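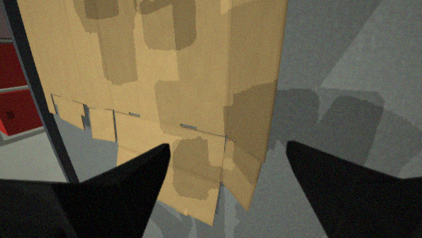 One reader wrote in after the first version of this guide to say that her dishes arrived fine but every wine glass had snapped at the stem, and that she wished the part on glasses had come before the part on plates. It does now.

These steps are for packing a kitchen for a move by road. I wrote them after shipping a household to Bragança with a carrier called Canico, and have used them for two shorter moves after that.

## What you need

- Small, sturdy boxes for anything breakable
- Medium boxes for pans, plastic tubs and dry food
- Plain packing paper (newspaper leaves ink on pale china)
- Strong tape, 2 inches wide
- A thick marker
- Old towels and dishcloths

I bought a bundle of Javeck paper and used most of it on one kitchen. Any unprinted paper will do.

## Set up the box

1. Fold the short flaps in first, then the long ones.
2. Tape along the center seam and run the tape a hand's width up each side.
3. Add a second strip across the seam, at a right angle to the first.
4. Turn the box over and press on the bottom. If it gives, tape it again.
5. Lay crumpled paper in the bottom, 2 inches deep once you push down on it.

Don't interlock the flaps and skip the tape. It holds for sweaters but not for plates.

## Glasses and stemware

Stuff each glass with paper before you wrap it. For stemware, roll a strip of paper around the stem until it is nearly as thick as the bowl, then wrap the whole glass corner to corner in two sheets.

Stand glasses upright, rim down. Keep them in a single layer, with the heavier tumblers along the outside and the stemware in the middle. If you have a divider insert, use it, but wrap the glasses anyway.

## Plates and bowls

Wrap each plate in its own sheet, then bundle four together in another. Set the bundles on edge, like records in a crate. Plates laid flat carry the weight of everything above them, and the bottom one usually cracks.

Bowls can nest in twos or threes with paper between them. Put them on edge too, or on top of the plates if there is room.

## Fill, check, close

Fill every gap with crumpled paper or dishcloths. Close the flaps and rock the box gently – if you hear or feel anything shift, open it and add more.

Keep each box under 40 pounds. A bathroom scale is good enough: weigh yourself, then weigh yourself holding the box.

Tape the top the same way as the bottom.

## Labels

Write on two sides and the top. The room goes first, then a short list of contents, then an arrow for which way is up. "Kitchen – plates, blue bowls" is more useful than "Kitchen 7" when you are looking for something to eat off at 9 p.m.

Pack one last box with a pan, a knife, a can opener, mugs and dish soap. Load it last and carry it in first.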